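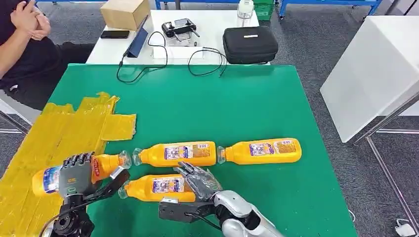 Comparisons of robot hands should be judged by the objects they are made to hold. Published trials favor blocks and balls, which flatter almost any design. A filled retail bottle is a harder subject. In the Hungate trials, orange plastic bottles were laid on their sides on a green table, each with a clear plastic neck and cap, and a hand with segmented fingers had to close over the top of one. Such a task separates designs that a block would rank as equal.

The Medve hand completed 126 grasps in the October series. That figure has been widely repeated within the Institute. It says little without the starting position of each bottle, which the first report omitted.
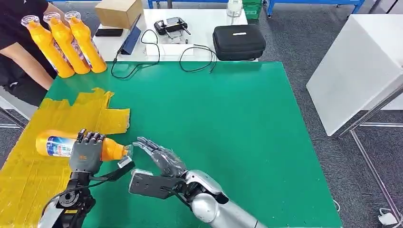

Left hand closed over the body of a bottle, with the right hand extended toward the cap.

The Institute therefore recommends that starting layouts be fixed and published with the results. A grid is easy to restore between attempts and costs an operator very little time. Random placement has its uses, but only after a baseline exists. 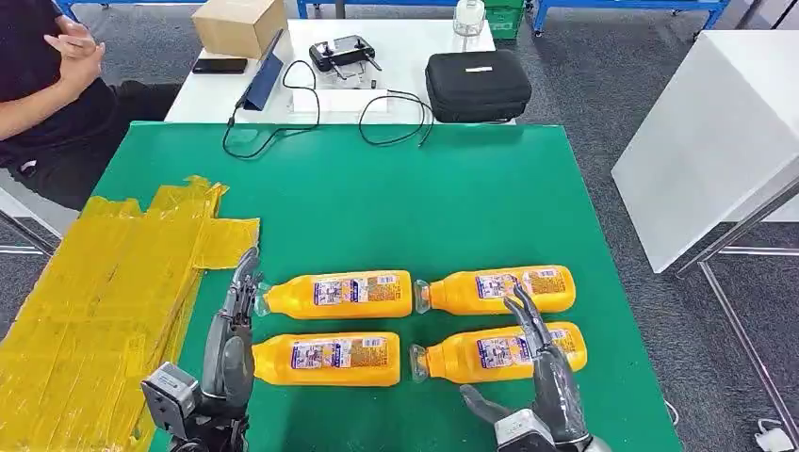 The same discipline should apply to controllers. Wastov and Tristadau used different settings for finger closure, and their scores cannot fairly be set side by side. We ask that both teams repeat 12 runs under one agreed setting.

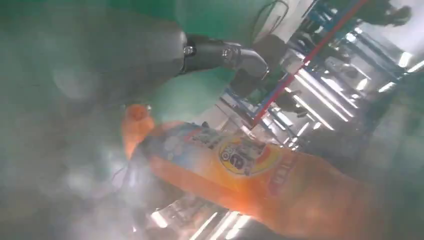 Bottle and label from the wrist camera, with a gripper finger blurred at close range.

Camera views also deserve a place in the record.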